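Kembridge Dining Table: eight months of real meals on it

Posted 13/07/2024 by Wilma Van Leeuwen

I went back and forth on this table for so long that my husband started calling it "the tab," because I had it open in my browser from spring until we finally bought the thing in November. So if you're in that same spot, with the tab open, reading every review you can find at midnight, hello! I was you. Pull up a chair (we'll get to chairs).

What we had before was a round glass table from my sister's first apartment. Glass with two kids is a full-time job. Every fingerprint, every yogurt smear, every homework eraser crumb, all of it on display all day long. I wanted wood, I wanted it light, and I wanted a rectangle so I could shove it against the wall when we have people over and need floor space. That was pretty much the list.

The contenders were the Kembridge, which is what we ended up with, and the Braltireck, which my neighbor has and which is a lovely table if you like dark wood and don't mind seeing every speck of dust on it. The Braltireck is also much heavier. I helped her move it once to get at an outlet and my back remembered for a week. There was a third one from Nekar that I liked in the store until I leaned on the corner and it wobbled. Maybe the floor model had been through a lot, but I couldn't unsee it.

Price. We paid $452 on sale, plus delivery, and I've seen it go up since then. I would not have paid full price for it without seeing it in person first, but at $452 I felt good about it and I still do.

Delivery and putting it together

It came in two boxes, and one of them got to us four days before the other, so for most of a week we had legs and no table. Not a big deal, but if you're planning a dinner around it, leave yourself some room. Both boxes were well packed with foam on the corners and there wasn't a scratch on the top.

Assembly took the two of us under an hour, and a good chunk of that was looking for the hex key, which was taped to the underside of the instructions. (Check there first!) The legs go on with bolts that thread straight into the top. They went in easily except for one that wanted to go crooked, and I had to back it out and start over by hand. Do them all loosely, then flip the table over with a second person, then tighten. The booklet has you tighten everything before flipping, and when we did it that way one leg sat a hair off the floor. Loosened, wiggled, tightened again, and it's been solid ever since. The felt pads they send are thin and came off within a month. Buy better ones.

Living with it

The height is right for me. I'm short, and at my mother-in-law's table I feel like a kid waiting for a booster seat. At this one my elbows land where they should. My husband is tall and his knees clear the underside with no trouble. We seat four every day and six for company, and six is comfortable as long as nobody is left-handed in the wrong spot, and in our family somebody always is.

Chairs: we kept our old ones, the Mao chairs with the curved backs, and they tuck in all the way except for the one with arms, which bumps the edge. That one lives at the head of the table now. If you're buying chairs with arms, measure first. I did not measure first.

The edges are eased a little so they don't dig into your forearms. I didn't know I cared about this until I spent a whole afternoon doing taxes there and got up without red lines on my arms. Small thing, but I'd put it on the plus side.

Spills and marks

OK, the part everyone wants to know. The finish on this is quite matte, and I was worried that would mean stains. So far we've had grape juice, red sauce, a marker without its cap (washable, thank goodness), and coffee, so much coffee. Everything wiped up with a damp cloth, and the marker took a little dish soap on top of that. The one mark that stayed was from a pizza box that came in very hot and sat there through the whole movie. It left a cloudy patch near one end. I rubbed it with the tiniest bit of mayonnaise, which is my grandmother's trick, left it overnight, and most of it faded. I can still find it if I get down low and look toward the window, but my husband can't, and he's tried.

So use trivets. The care card says so too, and the care card is right. It also says no spray cleaners with ammonia, and to wipe with the grain, which I do when I remember.

Scratches are a bit of a different story. The wood dents if you drop something with a corner on it. We have a small ding from a metal toy truck and another one from me and a can of tomatoes. On a table this pale the dings hardly show, since there's no dark stain to break through, but you can feel them with your fingertip. If you need something that will look perfect in ten years, this may not be your table. If you're all right with a table that looks like people eat at it, you'll be fine.

The look of it

This is what sold me, and it's the part I still love the most. The store photos make the top look almost plain, like a flat sheet of beige, and I'd kind of made my peace with plain. Then we unwrapped it and there was all this movement in it! Every top is going to be different, obviously, so I can't promise you'll get what I got, but here is a piece of mine:

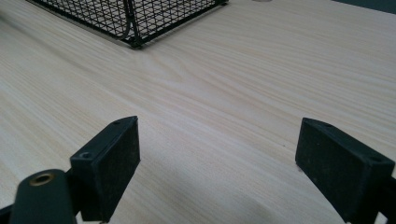
The cream and beige grain, with that soft arch I'm so fond of.

I love how the streaks run on a slant and then the curve goes sweeping across. My daughter says it's a hill. My son says it's a wave, and they have had a real argument about this over breakfast, with tears. In brighter light the grain gets fainter and the whole thing reads lighter, and in the evening with the lamp on it warms up and looks closer to honey. If you're trying to match it to a floor, bring a sample home, because the color does shift on you.

Black next to it looks great, by the way. I'd been planning on white and natural everything, and I'm glad I got talked out of it. A black wire mesh basket against this wood looks sharper than it has any right to, and that kind of basket costs next to nothing.

Things I'd change

The felt pads, as I said. The instructions, which need one more page and bigger drawings. I'd also love a matching bench, and when I wrote to ask about one I got a very nice reply that didn't answer the question. And the top could stand to be a touch harder, though I know that would probably mean a different wood and a different price.

One more small gripe: crumbs are hard to see on it. You'd think that's a plus, and with guests on the way it is, but I've put my sleeve down in toast more times than I'd like. I run my hand across before I set down anything made of paper. Library books especially.

Would I buy it again? Yes, at the sale price, in the same size, and with good felt pads in the cart from the start. Four and a half stars from me. I'd give it the full five if they ever make that bench.

If you have the longer version, I'd love to hear whether it sags at all in the middle. My cousin is thinking about it for her place and I told her I'd ask, so leave me a comment!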